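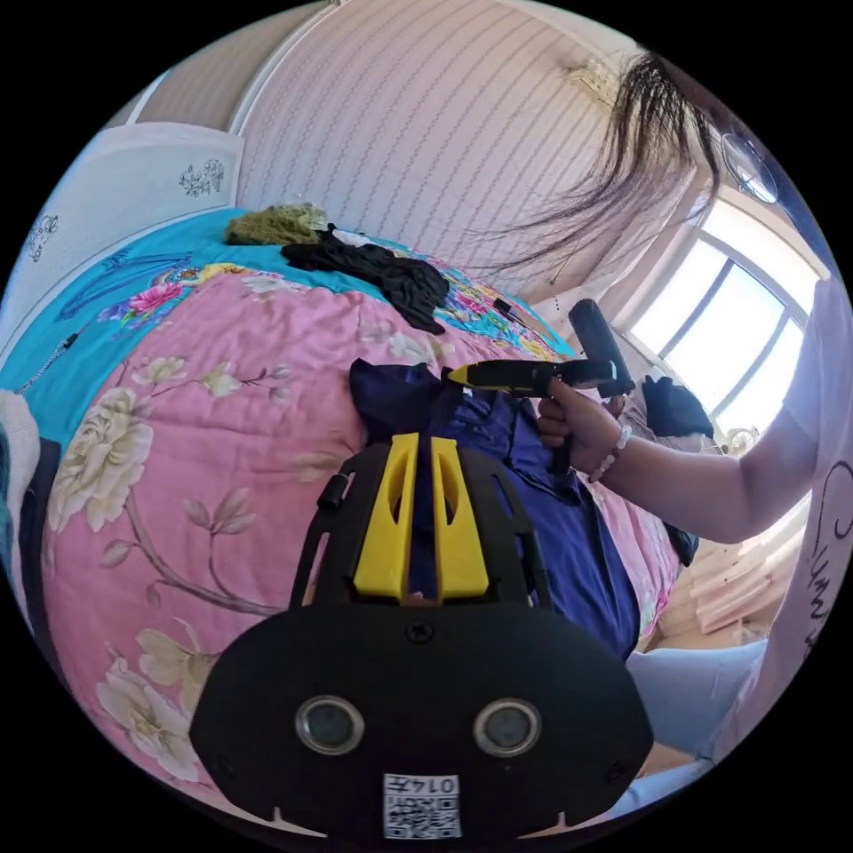
Two yellow gripper fingers, side by side.

The spare room at Gristhorpe

May 18, 2021

Guest houses on this stretch of coast used to close their upper floors in winter. Many now let them all year, and the bedding has had to change with the trade.

At one house in Gristhorpe, with seven rooms over three floors, the owners gave up plain white duvets two winters ago. White sheets stayed. On top went quilts, bought in ones and twos from house sales and a market stall at Dadthorpe. No two rooms match, and guests have started asking for a room by its quilt when they book again.

The cost is lower than you might think. The dearest quilt was £53 and the cheapest £13, with a tear in the lining that took an evening to mend. A new duvet set of hotel weight costs more than either and tends to go thin at the corners.

Washing is the hard part. Old cotton fillings hold a lot of water, and a home machine can struggle with a double. The house sends its larger quilts out every August, when the laundry van calls anyway, and airs them on the landing rail between stays. Dark reds are washed alone the first time.

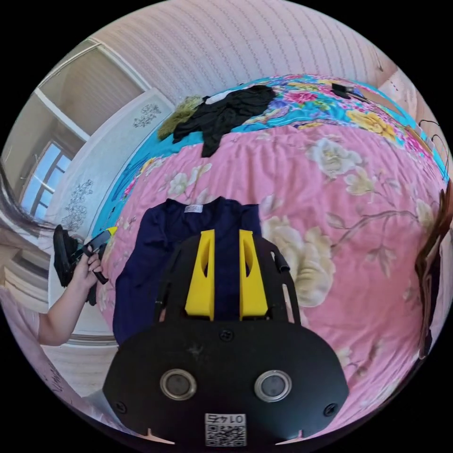 Choosing a pattern

Large flowers suit a big bed and a plain wall. In a small room with patterned paper, a stripe or a single colour is easier to live with. Pink has come back, mostly in faded shades, and it sits well beside painted furniture.

Check the edges before you buy. Binding wears first, and replacing it on a double takes several metres of tape. Look at the back too, where old repairs show, and smell the filling. Damp rarely washes out.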